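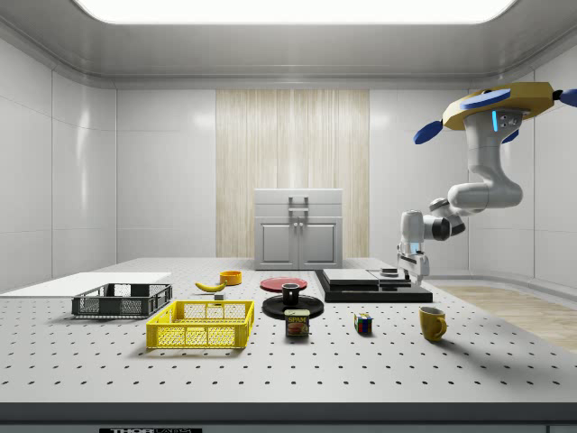
How I set up a tabletop scene before I let the arm near it

I've been writing pick-and-place tests at Quartey for a while now, and most of my wasted afternoons came from sloppy scenes. So I wrote myself some house rules, and a few people on the Verier project asked for them. Help yourself!

First, save the scene under a number before you run anything. Ours go up to 116 at the moment. If you nudge a mug, even a tiny bit, that's a new number - no quiet edits, please, I've been caught by my own.

Next, mix your objects. I like a can, a cup or two, something with an open mesh side and something flat like a plate. Flat things are horrid to grip, so put one in early and find out how bad your grasp code is.

Then check for overlaps. Drop everything in, let the physics settle for 20 steps and look for anything that twitches or sinks into the table. Fix that first (I once logged 1,113 runs with a cube buried slightly in the tabletop, and had to bin the lot).

Now the arm. Set your joint and speed limits in the simulator to the same values you'd use on the real thing. It's very tempting to let it whizz about when there's nothing to break, but you'll only have to tune it all again later. Start every run from the same home pose too.

Do 9 runs with the same seed and compare the logs. They should match. If they don't, stop there and find out why before you change anything else.

Last of all, write down what counts as a pass. Mine says lifted clear, held, and put down upright inside the target area.

Updated January 6, 2020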